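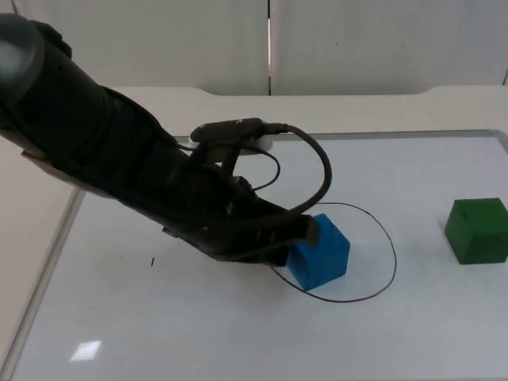
Vol. 9, p. 17

About Us

Cestthorpe makes plain colored blocks and the tabletop sorting activities that go with them. We sell to preschools, elementary schools, libraries and tutoring centers. We also run a small classroom of our own, where children and adults can try the activities before they buy a set.

How We Started

The company began as a weekend learning room in a rented storefront. The first activity was a white table, a black marker and a bag of cubes. Children drew a circle and moved the cubes in and out of it: blue inside, everything else outside, then the other way around. Teachers who came by asked where they could get the same thing, and after the fourth or fifth request we began packing kits in the back.

The storefront is now our office. The classroom moved next door, and storage and packing are in the Ostapchuk building across the parking lot.

What We Make

Our main product is the Cernitz set. It comes with cubes in solid colors, a roll of white table covering, two black markers and a printed activity book. The cubes have no letters, numbers or pictures on them. Teachers told us early on that printed blocks get used for one thing and plain ones get used for many, and our own classes went the same way.

The edges of every cube are slightly rounded and the finish is matte. We tried a glossy finish for one season and went back. It showed fingerprints and threw glare under classroom lights.

The Merevex set is the larger version, meant for a full classroom. It has the same cubes in bigger quantities, plus storage trays and a second book with activities for older students, including simple Venn diagrams and placing objects by coordinates.

Replacement cubes are sold singly in any color. Blue is the one people lose most, or at least the one they reorder most.

How the Activities Work

Most of our activities start with a circle drawn by hand. We do not supply a template. A circle drawn freehand comes out uneven, and students have to decide what counts as inside, what counts as outside and what to do with a cube sitting on the line. Many of the discussion questions in the activity book are about that last case.

A typical activity takes 9 to 15 minutes. Younger groups work with one cube at a time. Older groups write a rule first, trade it with another table and follow it exactly as written.

Our Classroom

The classroom has 600 square feet of floor space, with white tables and open shelves along one wall. School groups come in the morning and the room is open to families after 3 p.m. Last year 357 classes visited, most of them from kindergarten through third grade. Groups larger than 17 are split in two.

We close the classroom in February for repainting and to resurface the tables. Orders ship as usual during that month.

Orders and Visits

Schools may pay by purchase order or card. Please allow around two weeks for a Merevex set. Cernitz sets and single cubes normally ship the next business day.

To book a class visit, use the form on the Visits page and tell us the grade level and the number of students.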